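**From:** Trinidad Paredes
**To:** Emside Menders list
**Date:** 8 June 2019
**Re: Re: Stripping the old office machines**

Horacio Paredes wrote:

> We've got 12 desktops from the Treltach office to get through. Can someone who has opened one tell me what comes out first? Last time I went for the drive with a screwdriver and lost an argument with a bit of blue plastic. Also, are we keeping the memory or does it go to Kisberg with the boards?
>
> H.

Horacio,

Put the screwdriver down. The blue plastic is on your side. On these cases it's nearly always the bit you're meant to touch, and you squeeze it or lift it, depending on the clip. If it creaks, stop and try the other direction.

I did the first one on Thursday evening. Memory and processor came out before anything else, and both are staying with us. Kisberg pay by weight for bare boards and couldn't care less what's in the slots, so anything we leave in is a present to them. 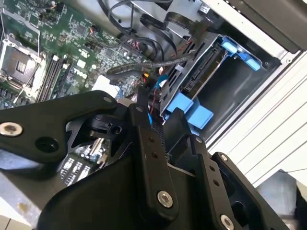
*Dell board, memory slots and processor socket empty. Drive cage on the right, with the blue clips.*

Do the cables next. There are more of them than seems decent, and the thick braided one gets in the way of everything. Pull on the plug and leave the wires alone, especially the thin red and black ones. I know you know this. I also know what happened to the radio in May.

Close the socket lever before the board goes in the crate, or it will catch on its neighbour and you'll be there all night with tweezers.

My first one took 90 minutes, 67 if you leave out looking for the small screws. Mrs Navarrete wants her table back by the end of the month, so we could do with another pair of hands. Bring your own mug.

Trinidad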